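Minutes, Lidelari Craft Guild, monthly meeting, 2022-10-17

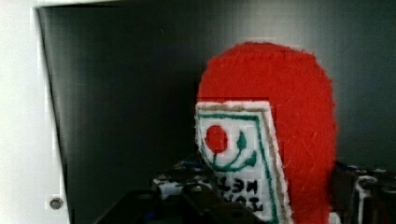
We got going late again (my fault, I had the key and I was still hunting for parking on Sutter). Beat Prantl took the chair and I scribbled, so blame me for any mistakes!

Last month's minutes were passed after I fixed the spelling of Horațiu's name, sorry Horațiu.

Winter market in Jadthorpe: we have 23 tables booked and the hall is holding 4 more for us until Friday. Horațiu Stoica wants the tea stand by the door, Beat wants it at the back, and we talked about it for 20 minutes. It's going by the door.

Money: $400 left after the hall deposit. We voted to spend part of it on new lamps, all in favor.

Elota workshop: moved to May. I'll email everyone who signed up.

Beat still needs the folding cart back, so please check your garages.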